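Checkliste Simulationsfreigabe — Planer und Greifersteuerung, Projekt Molus
Stand August, Bearbeitung: Trinidad Quezada

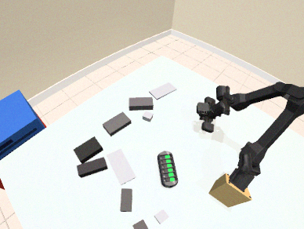 Adoración Ibarra bittet darum, die Kollisionsprüfung künftig vor dem Perzeptionstest laufen zu lassen, sonst suche man Fehler in der Posenschätzung, die aus dem Planer kommen. Übernommen, siehe Punkt 2!

1. Szene lädt ohne Warnungen, Startwert im Protokoll: ok
Seed 1245. Drei Neustarts, jedes Mal dieselbe Anordnung der Blöcke. Sehr schön.

2. Kollisionsmodell Arm/Sockel/Tisch: ok
2000 Zufallsposen, keine Durchdringung. Der neue Abstandstest ist eine Wucht — läuft jetzt in einem Bruchteil der alten Zeit.

3. Segmentierung heller Teile auf weißer Platte: offen
Die flache helle Platte verschwindet in der Maske immer noch fast im Tisch. Schwellwert getrennt vom Rest einstellen, dann nochmal prüfen.

4. Planer bricht nach Zeitlimit sauber ab: ok
Limit 80 ms, Rückgabecode stimmt.

5. Not-Halt im Regler: ok mit Anmerkung
Arm steht nach 10 Zyklen. Die Meldung kommt im Log aber doppelt, Ticket ist angelegt.

6. Greifer öffnet bei Verbindungsverlust nicht selbsttätig: nicht geprüft
Wartet auf den Treiber aus dem Zweig Iditz.

Freigabe für den Testlauf: nein, erst nach 3 und 6.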